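News > Workshop Projects > Robotics
June – by Kimie Honda
Filed under: Automation, Shared Workshops

Hendley Workshop Members Release Plans for Bin-Picking Cell

Members of the Hendley shared workshop have released the build notes for Skurkance, a bin-picking cell assembled on a wooden tabletop in the electronics bay. The package covers the bench layout, the wiring schedule and the control software, and can be copied free of charge.

The cell uses one industrial arm and two gray bins. The bins are held with ordinary bar clamps – no holes are drilled in the tabletop, and the layout can be changed without tools. Hoses and cables run along the outside of the arm and are secured with cable ties.

Test objects are household items of mixed shape, among them a hairbrush, a boxed product and a toy building brick. The software, named Danko, selects a grasp point and moves the item from one bin to the other. The project log lists 3,331 attempted picks to date, with a cycle limit of 69 seconds each.

"Flat, round items are still the hardest to lift from the bin floor," said Jordan Holroyd, who wrote the grasp planner. "The next release changes the finger angle."

Aravind Poduval maintains the wiring schedule. Parts other than the arm cost nearly $500. The bay is open to members on Friday evenings, and questions about the notes can be left at the front desk. 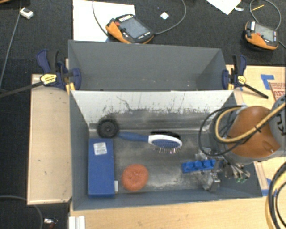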